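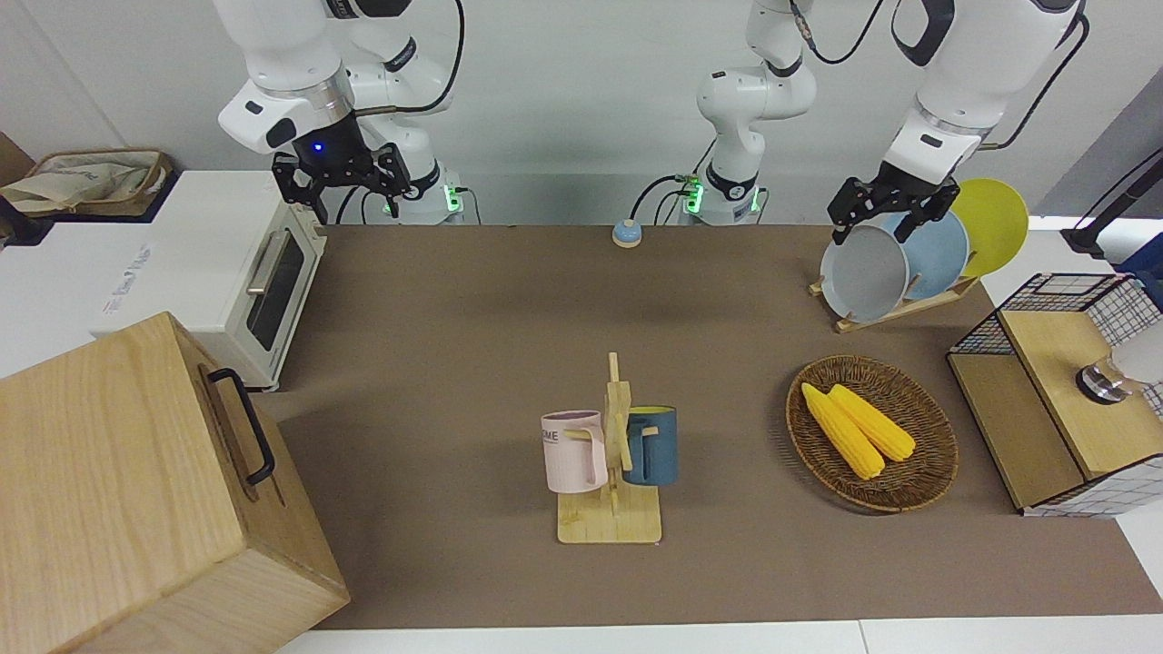 *Dish rack with the grey, pale blue and yellow plates, mug tree out front.*

# Ellaser kitchen bits

Hi! I put this README together in November 2022 so I'd stop answering the same questions about which dish goes where (I've had plenty). It covers the tabletop kitchen things in the Ellaser folder, and I've tried to keep the names boring so they're easy to search.

- `plates`: round, plain colours, stood upright in the wooden rack
- `mugs`: one pink, one dark with a yellow inside, both go on the mug tree by their handles
- `mat`: the brown one, under everything

I'm very fond of that mug tree. The pegs are short, so go gently if you're setting up your own version!

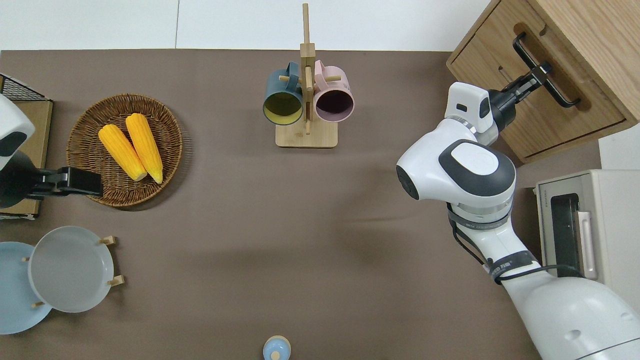

Corn lives in the round wicker basket, and I've filed it under `food`, even though my first draft had it in `misc`. The toaster oven and the wooden cabinet are both in `furniture`. Labels are lower case, Canadian spelling, so it's `grey` and `colour` all the way down. I still owe you proper notes on the drawer, and I'm hoping to get those in by December.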